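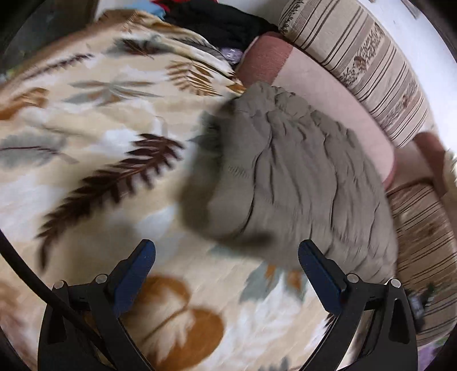
Blue pads on the handheld, leaf blanket, grey thing still to be picked up.

December, 9:40 p.m.

Second evening with the two sets of finger pads. The blue ones are from Lorente and have a fine crosshatch on the gripping face. The other set is the plain black silicone that came with the Mellus kit. I want to pick one before I go back to Nistivgate, where there's a whole shelf of cloth items waiting and no time to be changing pads between them.

I started with the black set at four in the afternoon and did hard things first, a mug, a tape roll, the remote. No complaints. They hold a mug better than the blue ones do, I'm fairly sure, but mugs were never the problem. On cloth they slide. You close on a fold, lift, and the top layer comes up a little and then goes back down. If I squeeze the trigger all the way it holds, and then my hand hurts after 15 minutes. I wrote that down as a result because it is one.

Changed to the blue pads after dinner. Two screws a side, and of course one of them was tight. I noticed that the left pad seats slightly lower than the right if you don't push it up while tightening. Took it off and did it again. Nuria Bravo had warned me about this in her notes and I had read the notes and forgotten.

The plan for the evening was the same for both sets: approach with the fingers wide open, close on an edge, lift, hold, put down. Then approach over the middle of the item where there is no edge, and see if the pads can make their own fold by dragging inward. The second one is the real test. Plenty of pads can take an edge.
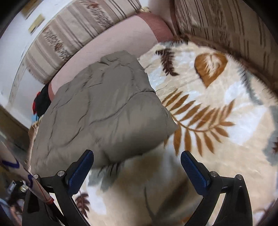 The stitched seams help more than I thought they would. If one pad lands in a seam and the other on the puffy part next to it, the fabric bunches up between them without much force. If both land on the puffy part it's harder, and I have to come in lower and press down before closing. I'd like to know how much of that is the pad and how much is me, so tomorrow I'll ask Nuria to do the same run without telling her which way I did it.

The plush blanket is a different story. The blue pads grab it too well. Twice I went for what was on top and came up with both. The black set didn't do that. I don't know yet if it counts against the blue ones or only means I should stop higher.

Camera notes. The wide lens is staying. I tried the narrower Unano one last week and lost sight of the fingertips every time I tilted the wrist. The wide one bends everything and the corners go black, but both tips are always in view and I've stopped noticing the bending. Motion blur is still bad when I come in fast. I could shorten the exposure, but the room light in the evening isn't good enough for it. Slower approaches, then, or a better lamp. The cable also needs to be tied back. It runs in front of the left finger if I let it hang.

Clip count stands at 103 for the two evenings. We said 500 before deciding anything, so I'm a long way off, and I already have an opinion, which I should keep out of the sheet.

To do: tie back the cable, mark the pads L and R, find the small screwdriver, charge both batteries overnight. Write to Lorente and ask if the pads come in a softer grade.

Stopped at half past nine. Thumb is sore.

3 comments · 15 shares

We use cookies to remember your settings. Accept | Learn more

Contact · Privacy · Back to top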